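Mit Nadiia Kravchuk wollte ich eigentlich nur eine halbe Stunde reden. Am Ende war es fast Mittag, und mein Zettel mit den Fragen lag immer noch unberührt in der Tasche. Sie schreibt seit 23 Jahren die Rezepte ihrer Familie auf, und zwar so, wie sie erzählt werden. Also mit allen Umwegen, Streitereien und halben Angaben.

„Meine Großmutter hat nie gewogen“, sagt sie. „Bei ihr hieß es: Mehl, bis der Teig aufhört zu jammern. Wie soll man das abtippen?“ Sie hat es trotzdem abgetippt, genau so. 1.732 Karteikarten sind es inzwischen, sortiert nach Personen. Wer Borschtsch sucht, muss also wissen, wessen Borschtsch!

Ich frage, ob es da nicht ständig Krach gibt. Sie lacht. „Mein Cousin Bohdan behauptet bis heute, in unsere Suppe gehörten Bohnen. Er hat eine eigene Karte bekommen, mit Fragezeichen.“ Bohdan Shevchuk (den ich später noch kurz am Telefon hatte) sieht das naturgemäß anders: „Das Fragezeichen habe ich durchgestrichen. Mit Kugelschreiber.“

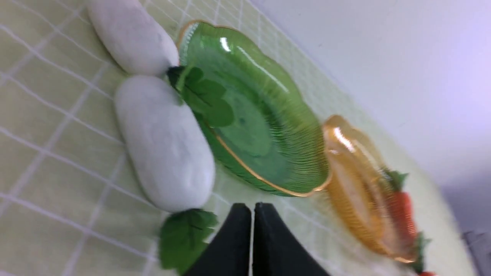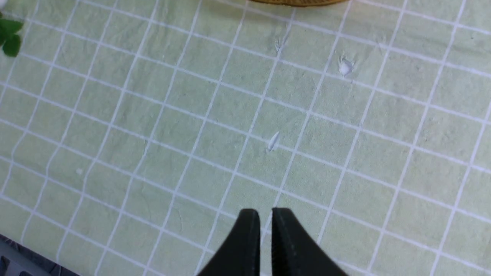
Hellgrün, weiß kariert.

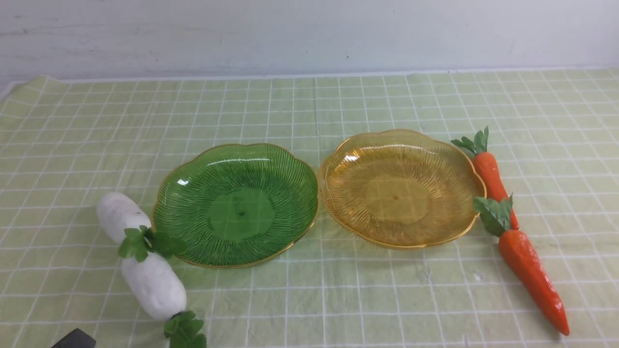 Zurück zu den Karten. Im Juni sollen 1.000 davon als Buch erscheinen, im kleinen Verlag Wieczorek, und natürlich frage ich, was mit den übrigen passiert. „Die kommen nicht rein, weil sie entweder doppelt sind oder jemand beleidigt wäre“, sagt sie. Eine Tante hat ihre Mohnrolle zurückgezogen, als sie hörte, dass die der Nachbarin auch drinsteht. Da war mit gutem Zureden nichts mehr zu machen.

Am liebsten mag ich ja die Karten ohne richtiges Rezept. Auf einer steht bloß: „Gurken wie bei Olha, aber früher aufstehen.“ Ich wollte wissen, was das heißen soll, und Nadiia hat mit den Schultern gezuckt. „Olha kann ich nicht mehr fragen. Ich stehe halt früher auf und hoffe.“

Selbst kocht sie übrigens ziemlich wenig. Abends gibt es meistens Brot, manchmal ein Ei dazu.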